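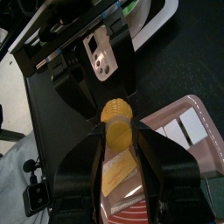 Palby workshop notebook
June – entered by Bhavana Kotian, 4.15 pm

Play food set, sorting and repair. Went through the vegetable box with Divya before it goes back to the nursery room at Girbridge.

Corn cob: yellow plastic, ridged kernels on the upper part, flat round end with a faint seam line across it. Keeping it. I want the seam checked with a fingernail before it gets washed, as the last cob we had let water in at the join and it never dried out inside.

Tomato halves: 2 with the hook-and-loop pad coming away. Scraped off the old glue and put them under the 300 g weight with new pads. Leave till morning.

Carrot: split lengthways. Binned.

Washing: warm water and washing-up liquid, five minutes, no soaking. Sreekumar used the hot tap last time and the aubergine went out of shape.

Still short of three lids for the small pans. Colleen thinks they went out with the Miranda box – ask her to look.

To order: pads, a soft brush.

Search the notebook
Go

Recent entries
Wooden train couplings, second try
Puzzle trays – missing pieces list
Glue test on soft plastic
Tea set, chipped cups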